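Winter gloves: how do I wash them, store them, and stop losing one of each?
Posted in Laundry and Closets, July 1, 2021

prairie_mudroom

It's the one stretch of the year when I can see the bottom of the glove bin, so I've decided to deal with it before the snow does. We are a household of 4. By my reckoning we should own four pairs of winter gloves, with perhaps a spare. What came out of the bin was a heap that covered the kitchen table and most of a chair.

The heap breaks down into ski gloves, stretchy gloves from the drugstore, a pair of leather work gloves gone as stiff as toast, and a great many singles. The singles are nearly all lefts. We are right-handed people, so I suppose we take off the right one to find our keys and then set it down somewhere in the province.

The ones I care about are the insulated kind with a fabric outside and a grippy palm. My daughter's are Nuvel, bought in February at the end-of-season sale at Barbier, and they were not cheap even at the end of the season. The tag has been cut out because it was itchy, so I have no washing instructions whatsoever.

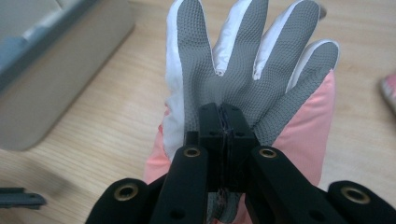 I'd like to know three things. Can gloves like these go in the machine, or will the palms peel? How do you dry the inside of the fingers, which in my experience stay damp until Easter? And how are people storing them over the summer so that both halves of a pair come out the other end? I've tried clothes pegs (the kids took them for a fort) and I've tried a shoe organizer on the back of the door, which now holds shoes.

I have no budget for a mudroom renovation. I have a closet, a shelf, and a bin that smells faintly of hockey.

wetwool

Mine always go in the machine and they're fine.

Okay, I've been asked to say more than that. Cold water, gentle cycle, a small amount of liquid soap. Close any Velcro first or it will chew up everything else in the drum. No fabric softener, it leaves a film and then the outside soaks up slush like a tea towel. I've done this for years with cheap gloves and mid-priced gloves. The only pair I ever wrecked was leather, and I knew better.

I don't store them. They stay in the coat pockets all summer and I find them in the fall, along with the Kleenex.

second_shelf_left

I sewed and repaired outerwear for a good long while, so I have opinions about gloves, most of them unwelcome at parties.

Washing. With no tag to go by, I'd do the good ones by hand. Fill the sink with lukewarm water and a capful of mild liquid detergent. Put the gloves on and wash your hands with them, as if you'd lost your mind. Rub palm against palm for the textured part, and go over the light-coloured bits between the fingers with an old toothbrush and a lot of patience. White fabric on the sides of fingers is a choice somebody made in an office in a warm country, and you will not get it back to white. Aim for less grey.

Rinse until the water runs clear, which will take longer than you'd like. Then press the water out from the fingertips down toward the cuff. Don't wring. Wringing twists the lining away from the shell, and then you get the finger that turns itself inside out every time a child pulls a hand out of it. If that's already happened, poke the lining back in with the handle of a wooden spoon, one finger at a time. It's about as much fun as it sounds.

Grip palms come in different sorts. Some are printed on the fabric, some are a separate panel sewn in, and some are glued, and it's the glue that worries me in a machine. Look along the edge of the palm. If you can see stitching where it meets the other fabric, you can be less nervous. If an edge is already lifting, keep it out of the machine and well away from the dryer.

Drying. Roll each glove in a bath towel and lean on it. Stand it cuff down over something that lets air up inside. I've used wooden spoons in a jar, empty wine bottles, and once a row of candlesticks, which gave visitors a turn. A fan across the room does more good than a radiator up close. Swap them around at bedtime, and give thick ones a second full day even when they feel dry on the outside. The outside lies. Stick a finger right to the end and check.

As for the leather pair, wipe them with a damp cloth, dry them slowly, and work in a little leather conditioner while bending the fingers. If they still feel like toast after two goes, they're garden gloves.

Storage. Your bin is the trouble - anything goes into a bin and only half of it ever comes out. I use a mesh laundry bag for each person, hung on a hook at the back of the closet. Each pair is joined at the cuffs with a big safety pin before it goes in. The bags let the air through, you can see what's in them, and the hockey smell has somewhere to go. Don't pack them flat under something heavy, or the padding stays squashed and so does the warmth.

I'd also throw out the stretchy ones with holes. You were going to anyway.

merska_fan

Get the Merska drying rack, it's the one with the upright pegs. Ours sits over the floor vent and does boots as well. I think there's a Selell version that folds but the pegs on my sister's were too fat for kids' gloves, so bring a glove to the store. You'll look odd, but you'll buy the right one.

Can't help with the lefts. We have rights. Where do you live?

prairie_mudroom

Thank you all. I did the sink method last night, wearing the gloves, and was walked in on twice. The water was a colour I'd rather not discuss. The palms look to be stitched in, so the everyday pairs are going through the machine on cold and the good ones will keep getting the spa treatment.

They're standing on wine bottles along the counter now. I had no trouble finding the bottles. The mesh bags are on the list, as are the safety pins, and the shoes have been told they may keep the organizer.

merska_fan, we're in Saskatchewan. I have eleven lefts, mostly black, one with a reindeer on it. Send me a message.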